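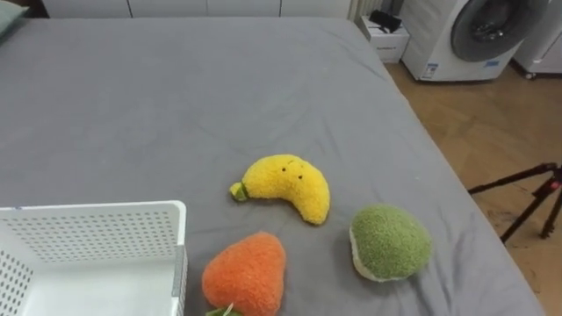

So I've finally started learning Ancient Greek, at the age of 55, which my sister thinks is hilarious given that I dropped French the minute school let me.

It began with a second-hand book (doesn't it always?). I was poking about in Mercado, the shop with the wobbly stairs, and found a battered grammar with a previous owner's notes all down the margins. Costel Milošević, it says inside the cover, and whoever he was, he really hated the aorist. There's a page where he's written "WHY" next to a table of endings and underlined it so hard the pen went through. I bought it on the spot.

I'm now 109 pages in and I can report that the alphabet is the easy bit! I had that down in a weekend. Then come the accents, and the breathings, and a whole extra voice for verbs that sits somewhere between doing a thing and having it done to you. I've read the chapter on the middle voice four times. I think I understand it until I shut the book.

What has kept me going is the evening class at Vamenen, run by Melahat Gökçe, who is lovely and very strict about reading aloud. We each do a line and then translate it as best we can. Last week I turned a perfectly respectable general into a goat. She let me get to the end of the sentence before asking if I was happy with it.

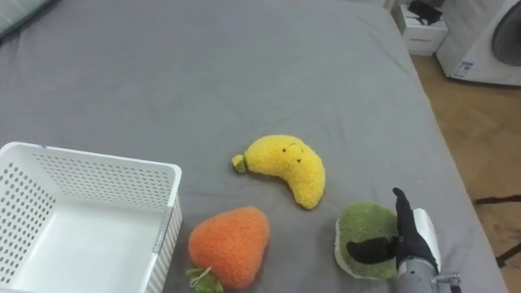

Yellow plush banana and a white basket

Vocabulary is my other headache. The list we've been given has 1,000 words on it and I'm at 551, though that depends how generous you're feeling about the prepositions (three meanings each, depending on the case, and I mix them up every single time). I do twenty cards with my morning tea and another twenty on the bus. Little words like "men" and "de" I now see in my sleep.

The plan is to start on some proper Xenophon in September, with a dictionary on one side and Costel's grumpy notes on the other. If anyone has a student edition they'd recommend, with plenty of help at the bottom of the page, please leave me a comment. I'm stuck on participles until then.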